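Search posts

OK, long thread time. The two-arm build has eaten my whole September and a few of you asked where it's at, so get a drink.

Quick recap for new people: two small arms, facing each other, bolted to one aluminum rail, inside a box about the size of my old desk. They live in the back corner of the shared shop at Clorngate, between the drill press and the shelf of paint that belongs to no living member.

The goal hasn't changed. One arm takes hold of a little thing, brings it to the middle, the other arm takes it. A handoff! Toddlers can do it. I've been at it since spring.

First big job this month was the rail. I had the arms on a plank before (I know, I know) and every time one of them stopped hard the other one wobbled. Jasper Bakker watched it for maybe a minute, walked off, and came back with a length of grooved extrusion. Black base plates went straight onto that and the wobble is gone. Jasper, I owe you lunch.

Cables next. Old ones were a rat's nest and kept snagging at the elbow. New ones are purple — Lorraine Tuhiwai had a spool left over and I'm not proud — and they're clipped along the white links with a big lazy loop over the joints. Leave more slack than you think you need. Then leave some more.

I did pull one cable clean out of its connector by making the loop too tight. Heard a click, arm went limp, I said a word. 44 minutes to find it, because of course I checked the software first.

Fingertips! Switched to yellow pads. The bare black fingers let small stuff twist when the second arm came in. I tried rubber bands, I tried heat shrink, I tried tape (gross, leaves goo). The pads are the first thing I'd call good.

And yes, the plaid stays. I've had more messages about the plaid than about the robots. I like it, it makes me happy at 11 at night, end of discussion.

Where we are with the handoff spot, both arms in toward the middle:

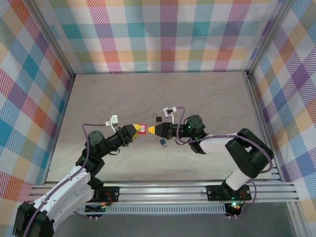
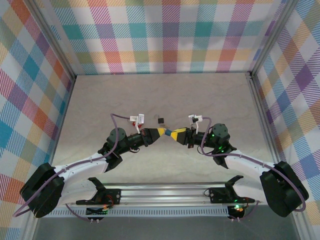
Yellow tips nearly touching, red piece in the first one and the blue one in the second. Black cube waiting its turn in both.

So the handoff itself. My first idea was to have both arms drive to one fixed point and hope. That works great if each arm's idea of "the middle" is the same middle. Mine were 3 millimeters apart, which sounds like nothing until the thing you're passing is hardly bigger than that.

Teun Schouten talked me into doing the zeroing again from scratch. Both arms, every joint, written down on paper. It was the most boring evening of the build and it fixed more than any clever code I've written this year. Ugh.

The other fix was slowing way down for the last bit. Full speed to get close, then creep. I also put in a short wait after the second gripper closes, before the first one opens. Without it they argue over the part and somebody flings it across the box.

(There's a blue piece I haven't seen the twin of in two weeks. If you vacuum back there, check the bag please.)

Someone asked what I practice with. Little junk, mostly. Clips, cubes, bits out of the drawer. I want stuff with different shapes so I can't cheat by tuning it for one object. The cubes are easy. Anything with a slant to it is a pain, the pads only get a corner and it rotates on you.

Someone else asked about cost. I've lost track on purpose. The servos were the bulk of it, the rail was free (see: lunch), and I've easily spent more on screws than I'd admit to my family.

Things still on the list: tidy the wiring under the left base, it's a mess of little colored wires and I flinch whenever I reach past it. Stiffer brackets on top of the wrists. A real stop button I can hit with my elbow.

Gualtiero Marino wants me to run it 1,000 handoffs in a row and log every miss. I told him I'd start with ten and see how my nerves hold up. He's bringing a folding chair, so I guess it's happening.

If you've built a two-arm thing at home, tell me how you mount your stop button, and whether you ever got slanted parts to behave. Photos of your wiring welcome, especially if it's worse than mine.

Going to go re-crimp a connector now. More when the folding chair shows up.

Last updated: September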